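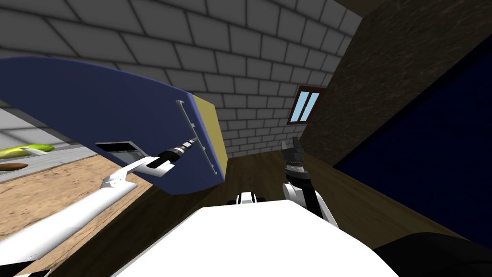

22/07/2023

I have worked at Clesedico for long enough to have trained most of the people on my floor, and for the past year part of my job has been to train a robot. I do it sitting down, with a controller in each hand, in a simulated room with a brick wall and a wood floor. I think the company is right to do this work. I also think it has handled the people side badly, and I want to set down why while it can still be fixed.

We refurbish and fit out small kitchens for rental buildings. Doors come off, doors go on, appliances get pulled out, checked and put back. It is heavy in some places and fussy in others. The plan, which management calls Stumelum, is to have two-armed robots take over the handling in the workshop and later at some of the sites. Before a robot gets near a real cabinet, it practices in software, and it learns from recordings of one of us driving it through the job. Lift a panel by its rail. Swing a door open without dragging the corner. Hold something up with one arm and keep the other free.

Six of us were moved from the bench to the simulator for half of each shift. Our first target was 1232 usable recordings. We delivered 954 by the deadline, and a memo went around calling that a shortfall.

The memo is a good place to start, as it shows what the company thinks it is buying. A recording is counted as usable if the panel ends up where it should and nothing gets knocked over. That standard came from the software team, and it is reasonable as far as it goes. But anyone who has hung doors for a living knows that two people can reach the same result and only one of them should be copied. Erlinda Ocampo, who sat next to me through most of this, threw out many of her own recordings that would have passed. She had brought a door in from a bad angle and gotten away with it. On a real job that habit chips an edge sooner or later, and she didn't want the machine picking it up from her. Her count was the lowest in the group. In my opinion her recordings were the best in the group, and there was no column on the sheet for that.

When work gets automated, the usual worry is that the people lose their jobs. At Clesedico that hasn't happened, and I won't pretend it has. Nobody on my floor has been let go. Two people left on their own, and both were replaced. What has changed is which part of the job gets paid for. We used to be paid for finished kitchens. Now we are paid, for half the day, to put what we know into a form that can be used again after we go home. Those are different things to sell, and we are selling the second one at the hourly rate of the first.

I raised this with Angelica Rivera, who manages the program on our side. She gave me a fair hearing. Her answer was that the company has always owned what employees produce on the clock, and a recording is no different from a kitchen. I have thought about that a good deal and I don't agree. A kitchen goes to one apartment. I can hang a door tomorrow and the company needs me there to do it. If the recordings do what they are supposed to, the company will need fewer hours of me for that task, and it will be my own hands that made this possible. A bonus paid per accepted recording, or a share tied to the hours the robots end up working, would recognize that. Either one could be written on a single page.

There is also the matter of the bench. A new hire learns this trade by doing the dull parts next to someone who has done them for years. You hold the panel while the other person drives the screws, and you watch. If the robot holds the panel, the new hire has no reason to be standing there. We had a trainee this spring who was quick and careful in the simulator and had rarely carried a full-size door. On his first site visit he lifted one by the middle and it got away from him. No one was hurt. He had done the simulated version of that lift many times, with no weight in his arms at all.

I don't blame the simulator for it. It was built to teach a robot, and it does that part well enough. You can try a lift, make a mess of it, reset and go again, with no broken stock and no sore back. Older workers with bad shoulders, and I am one of them, can put in a full shift. One of our fitters had expected to retire early after surgery and is still with us thanks to the simulator desk. That is a real benefit, and people who write against automation tend to leave it out.

The strain does move somewhere else, though. Two hours of steering a pair of arms leaves me with tired eyes and a stiff neck, and the view takes getting used to. The robot's own body blocks the lower part of what you see, so you learn to judge a panel's bottom corner from very little. We asked for a ten-minute break each hour. We got it, after the second request, and the number of rejected recordings went down. In the following round we turned in 837 with only four people assigned, and no memo went around about that.

Management likes to bring up Šindelář, a competitor that bought its robots ready to run and skipped the step of recording its own staff. I am told it was cheaper. I'm also told their fitters spend a lot of the day going behind the machines and adjusting hinges. I can't confirm either one, but I would bet on the second. Whatever the robots here turn out to be good at, they will have gotten it from people who know what a properly hung door feels like when it closes.

So here is what I would ask for before the next round starts in October. Pay for recordings as a separate kind of work. Let an experienced fitter review them for how the job was done, with the authority to reject one that technically passed. Keep every trainee on the bench for the first 100 shifts, with no simulator time until those are finished. And put in writing how many fitters the workshop expects to employ once the robots are running, even if the number is one we won't like.

Angelica has the list. She told me the first and last items will be the hard ones, and I believe her. I would rather have a hard answer on both than another year of being thanked for my flexibility. In the meantime I am back at the desk in the morning, and Erlinda and I have drawer fronts to do.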